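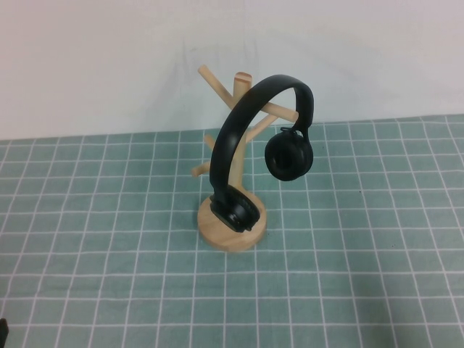

Where do you keep headphones if you don't want to buy a headphone stand? I hang mine on a wooden mug tree.

I had been leaving them on the desk, which meant I moved them every time I needed the desk. Then they went in a drawer for a while. The drawer also had tape, batteries and a hole punch in it, and the cushion on one ear cup got a dent that never came out. After that they lived on the doorknob of the spare room until someone opened the door.

The mug tree came out of the kitchen. We stopped using it when we put up the shelf over the sink, and it had been on top of the fridge since May, collecting grease and dust. I washed it with dish soap and a rag, dried it right away and left it overnight. The wood felt a little rough the next day, so I went over the pegs with fine sandpaper. That took ten minutes. I didn't oil it.

Hanne Holst, who I share the apartment with, asked why I didn't get a real stand. I did look. Zeltari has a metal one with a weighted foot, and Brondside sells a clamp that goes under the edge of a table. The clamp would be fine if my table had a lip that fit it, but there is a rail in the way. The metal stand would have worked. I already had the mug tree.

A few things I have learned from using it:

The pegs are thin compared with the top of a proper stand, so the band rests on a small spot. Mine has a broad, flat band and I haven't seen a mark on it yet. If yours has soft padding on top, I would check it after a week or wrap the peg in a strip of felt.

They don't hang straight. The pegs go up at an angle and stick out in different directions, so the headphones end up leaning to one side. I tried for a while to get them even and gave up. On-ear ones are light enough that it doesn't matter. I borrowed a big over-ear pair from Ga-eun Lim to see what would happen, and the tree stayed upright, but I had to put them on a low peg and they looked like they wanted to slide off.

A thick base helps a lot. My mother's old mug tree had a thin one and fell over if you took the mugs off in the wrong order.

The spare pegs are useful too, up to a point. I put a charging cable on one and it was fine. Then I added my keys, a lanyard and a second cable, and getting the headphones off meant untangling everything first – so now the extra stuff goes back in the drawer.

It needs dusting more than I expected, mostly where the pegs meet the post. A dry paintbrush gets in there better than a cloth.

Next I want to do something about the cables behind the desk. I have a bag of hook-and-loop ties and I will start with those this weekend.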